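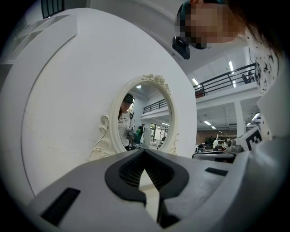 Four Grippers, One Bench: Inside the Rosdale Hand Tool Trials

Last updated: April

The hand-held gripper has become a standard instrument in robotics laboratories. An operator carries it, performs an ordinary household task with it, and the camera mounted on the tool keeps a record from which a robot arm may later be trained. The choice of tool has received less attention than the choice of arm. The Rosdale manipulation laboratory set out this spring to correct that, comparing four designs over 19 working sessions.

Two of the tools came from outside suppliers, Mivside and Rusnák. The remaining two were built in the laboratory's own workshop under the direction of Olesia Skoryk, who has managed the hardware program since its first year. All four carry a wide-angle camera above the jaws. They differ in the shape and softness of the fingers, in the weight of the body and in the placement of the printed markers by which software estimates how far the jaws have opened.

Operators were asked to complete 400 recorded attempts with each tool. The objects ranged from folded cloth to small framed mirrors with carved scrollwork, which were included at the request of Harish Mathew, who leads the perception group. A mirror returns a second view of the room to the camera, and tracking software may take that view for the room itself. "We wished to see where each system lost its position, and for how long," Mr. Mathew said. "An easy object would have told us very little."

The results were mixed. The Mivside tool produced the steadiest tracking, but its stiff fingers slipped on curved edges and operators reported tired wrists by the end of a session. The Rusnák tool, the lightest of the group, was preferred for cloth. Of the two workshop designs, the one with ribbed rubber jaws held irregular shapes most securely. Its housing is bulky, however, and covers a good part of the lower view - a drawback that Ms. Skoryk's team intends to address in the next revision.

Marker placement proved more important than expected. On one workshop tool the marker was first fixed flat against the body, where glare from overhead lighting made it unreadable in 26 of the early attempts. Turning it toward the lens resolved most of these failures. The supplier tools required no such change, although both needed their calibration repeated after being dropped.

Mwajuma Mwaipopo, who trains the operators, attaches equal weight to comfort. New staff members practice for a full day before any of their recordings are accepted, and she has found that a poorly balanced tool shows in the data well before anyone complains of it. Motions become shorter and the hand begins to approach every object from the same side.

The laboratory will not name a single preferred model. It plans to keep the Rusnák tool for fabrics and the ribbed design for household goods, and to collect a further 500 attempts with the revised housing before transferring any of the work to a fixed arm. Sessions resume on Tuesday.

Related articles
Wikeline Controllers: A Second Look at Response Time
Albane Collet on Soft Fingers and Hard Objects
Choosing a Wrist Camera for a Small Arm
Balakrishnan Varma: What a Calibration Log Should Contain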